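Hollero Linen-Look Tablecloth, 24-Pack Napkin Bundle Optional

Reviewed and stocked by Canditz Table & Bedding

The maker calls this cloth "crease-free." We have left that phrase off our own listing. Hollero's carton says a lot of other things too, including a line about the weaving tradition of 1888, and we could find no link between that year and the polyester blend inside. It is a decent cloth at a fair price. Buy it for that.

We washed ours 15 times on warm between December and the end of the test. The color held. The hem puckered slightly at one corner and stayed that way. Hollero says tumble drying is fine, but we would skip it and hang the cloth over a line while damp.

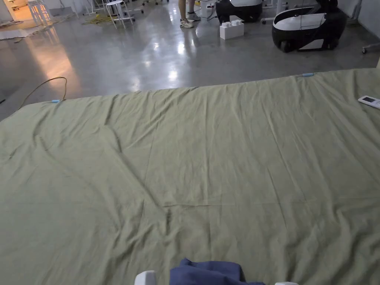 Nivaldo Queiroz wrote in to say that he irons his on the lowest setting, that the fold marks come back after a week in the drawer anyway, and that he has stopped bothering except at holidays. He also thinks the stain guard is gone by the fourth wash. Our red wine test suggests he is being generous.

Compared with the Takács cotton cloth, the Hollero is lighter, dries faster and costs $18 less. The Takács hangs better and feels like something you would want under your hands at dinner. The Maltum wipe-clean is easier to live with if you have small kids, though it smells of plastic for days.

Clips are sold separately. Any brand will do, whatever the leaflet says about "matched tension."

Sizing runs short. Measure the table, add the drop you want on both sides, then go up one size.

Returns accepted unwashed, in the original sleeve. Prices checked January 27, 2018.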